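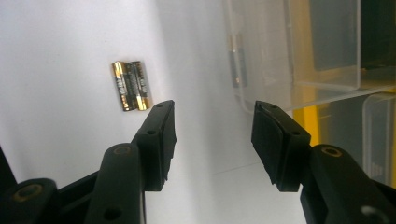
Cerkix hand-held gripper: is it worth buying before the robot?

23 October 2023

We've been saving for a robot arm at Mistville for so long that I'd begun to think of the budget spreadsheet as a hobby. The job we want it for is dull as anything: small parts come in mixed, and somebody has to pick them out and put them in the right bin. Batteries, mostly, plus fuses and little bulbs. I do a fair bit of it myself and I would very much like to stop!

The sensible advice (it came from Rosemarie Nolte, who looks after our purchasing and has talked me out of several daft ideas) was to get the hand-held version of the gripper first and find out what it can pick up before we signed for anything with a motor in it. So that's what I did. The Cerkix cost us £923 with a case, delivery and one set of spare pads, and I've had it since April.

What you get

It's a two-finger gripper with black linkage arms, brass bushings at the joints and rubber pads on the tips. You squeeze the handle and the fingers close, you let go and they open again. The camera mount was already fitted when I unpacked it. You supply your own computer and storage, so put those in the budget as well. I forgot the storage, and that was another £80 I had to go back and ask for, looking sheepish.

The opening is generous. Two AAs side by side fit between the pads with loads of room left over, and at first I thought that was wasted on us, but it makes lining up so much easier when you're new to it.

Using it on real work

I'd expected batteries to be easy. They're all the same shape, after all. But they're shiny and they're round, and when two of them are snuggled up together there's no gap to get a finger into. You can grab both at once across the pair, or you can nudge one away first and then go back for it. I much prefer the nudge. It's slower, but the supplier for the full arm (Hetovo, in our case) wanted to know how we'd handle touching parts, and I could answer them properly for once.

A plain white worktop helps a lot, by the way. I tried a patterned mat and kept losing sight of the fuses.

The bins were my other worry. We use clear plastic ones on a yellow rack, and I'd pencilled in money to replace the lot in case they caused trouble. So far I haven't spent it. I have moved the rack back a bit to give my elbow somewhere to go, and I'd tell anyone to do that on paper first, with the arm's reach marked out, before bolting anything down.

The annoying bits

Pads. They wear, and they start to look tatty at the edges sooner than I'd like. The right-hand one on ours has gone a bit frayed along the bottom. It still grips fine, but a new set is £52 and Cerkix only sell them in pairs, so if one goes you're buying both. Budget for them as a running cost and not as a one-off. Kwan-ho Mak on our bench team reckons we could cut our own from sheet rubber. He may well be right, but I'd like to keep the warranty a while longer.

It's also heavier than it looks. I stop after 60 minutes and swap with somebody, and we've put that into the staffing plan — two people for a session, never one.

And the manual is thin. There's a nice drawing of how the linkage goes together and then hardly anything on adjusting it.

What else we looked at

Reuter do a cheaper hand tool with plastic joints. I borrowed one and quite liked the handle, but the fingers had a wobble to them and the pads weren't the same shape as the ones on the arm we're after. If your picks don't match what the machine will be holding later, I can't see the point of saving the money.

Would I buy it again?

Yes, and earlier. It's a lot to pay for something you squeeze by hand, and I did get some funny looks when the invoice came round. Still, it has already knocked two items off our wish list for the big order and added one I'd never thought of (a shallow tray, so things can't roll away). Four stars from me, and I'd make it five if they sold the pads singly.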